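A morning with the towel cell

By our workshop correspondent, 10/30/20

This site uses cookies to remember your settings. By continuing to read you accept them. Manage cookies | Accept all

The cell at Duvgate has one arm, one table and one green cloth, and for most of the week it folds. I came on a Friday, which is the day for looking after the machine, and I was asked to leave my bag by the door and to walk slowly, for the floor has many cables on it.

The work starts with the fingers. They are wiped with a dry cloth, then looked at under a lamp for small threads. Towels leave threads everywhere. When enough of them are packed behind the finger, the gripper closes a little less than it believes, and the towel slips out of it on the way up. The technician on duty told me she lost two days to this in February, looking for a fault in the software.

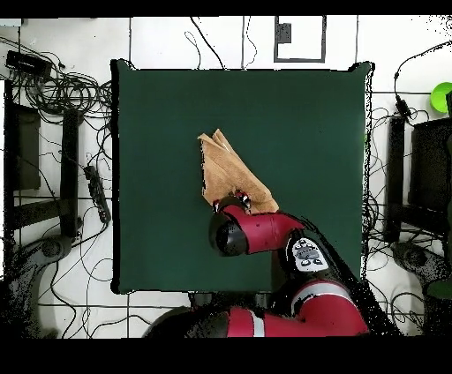 After the cleaning comes the height of the table. The arm must know where the cloth is, and the cloth does not stay the same. It stretches, it is pulled tight again, and one corner becomes lower than the others. At Duvgate they touch the table with a gauge at 12 points and write the values in a paper book. If a point has moved more than they like, they tighten the covering and begin again. I thought this was a slow method for a modern machine, but they have tried the quick one, and the fingers went into the table.

The arm is then sent to its waiting position, above the back part of the table, and a towel is put down by hand.

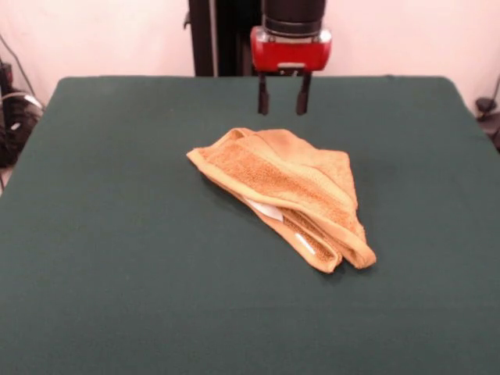 The programme which controls all this is called Virnavero, and it was written in the same building, one floor up. It keeps a record of each attempt, good or bad, and the counter was at 2,977 when I arrived. For the check they like a towel with difficult parts, and the orange one has them: a flat woven border beside the looped pile, and a white care label that looks out from between the layers. A label is thin and stiff. If the fingers close on it and not on the towel, the force reading looks correct and the lift is wrong, so the label is one of the things the operators watch for.

Next the lift is tested at low speed. The arm goes down, closes, rises by a hand's width and stops, and somebody looks from the side. They do it at least three times before the speed is raised. The point of closing is important. Too high, and the fingers take only air and some loops of the pile. Too low, and they rub on the green cloth, which wears out and has to be changed, and then the gauge and the paper book come out again.
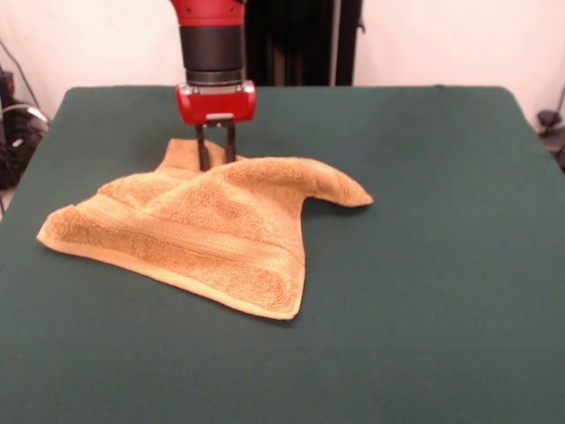 I asked what breaks most often. The answer was the cables. The arm itself has needed little in its time here, one new seal and some bolts made tight, but the cables are stepped on, bent and pulled by chairs. A plug that sits almost in its socket can take a whole morning. Now each cable has a piece of tape with a number, and the numbers are in the same book as the heights. The tape comes from Bhatia, a small shop on the corner, and the technician was quite serious when she said it was the best purchase of the year.

The fingers are also spare parts, of course. A pair lasts roughly a season. When the inner faces become smooth, the new pair is fitted with 2 screws on each side, and the zero position has to be taught again with the gripper fully closed. It is ten minutes of work if the screws are good. On my visit one was not, and it was almost an hour - with much searching in drawers.

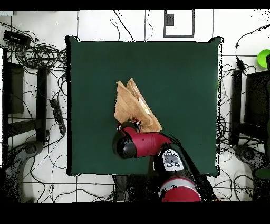
Soft things are harder than boxes, everybody here agrees about this. A box has the same corners after you have moved it. With cloth or paper, each attempt leaves a different shape on the table, and the operator who checks the grip must decide whether the machine has changed or only the object. Their rule is simple: before they touch any setting, they repeat the same lift with another object. If both are bad, it is the machine, and they go back to the fingers.

A second cell will be built at Timton next year, with the same arm and a wider table. The people there have already asked for a copy of the paper book. It was being photographed page by page when I left, and the arm was back at work at normal speed.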